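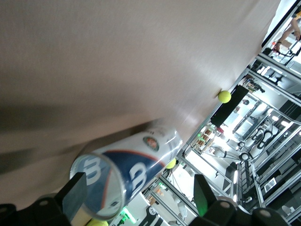
Nusbridge Courts > Players > Frequently asked questions

Frequently asked questions

How do I book a court?
Members can book online or by calling the front desk. Bookings open 5 days ahead at 7 a.m. Guests need to call. Each booking is for one hour, and you can hold 2 bookings at a time.

Can I cancel?
Yes, up to four hours before your start time. After that the court fee is charged. If it rains, outdoor bookings are moved to another day at no cost - call the desk and we will find you a slot.

Do I have to be a member to take lessons?
No. Group lessons are open to everyone. Private lessons with Ainhoa Peñalver or Florencio Vallejo are booked by members first, and any hours left over go on the public page.

What level should I sign up for?
If you have never played, pick Starter. If you can keep a rally going from the baseline, pick Level 2. Unsure players can come to a free rating session, held once a month on the indoor courts.

Do I need to bring my own balls?
For court bookings, yes. The desk sells them by the can. For lessons and clinics, balls are provided.

What balls are used for league matches?
The home team brings a new can, opened at the court. Regular pressurized balls are used in all adult divisions. Juniors under ten use the softer orange or green dot balls, which we supply.

How long does a can last?
It depends on how hard you play. Pressurized balls begin to lose bounce once the seal is broken, even if they stay in the can. Most of our league players open a new one for each match and keep the old ones for practice.

What can I do with old balls?
Drop them in the bin next to the Montes Street entrance. We also take empty plastic cans, without the metal lids.

Can I get a racket restrung?
Yes. Leave it at the desk with your name and the tension you want. It is usually ready in two days. Ysaline Lecomte does the stringing and can suggest a tension.

What shoes are allowed?
Non-marking court shoes only. Running shoes are not allowed on the indoor courts.

When is junior camp?
Camp runs for two weeks in July. Sign-up forms are at the desk.

Related pages
Court rates and hours
League rules
Getting here from Camville
Junior camp forms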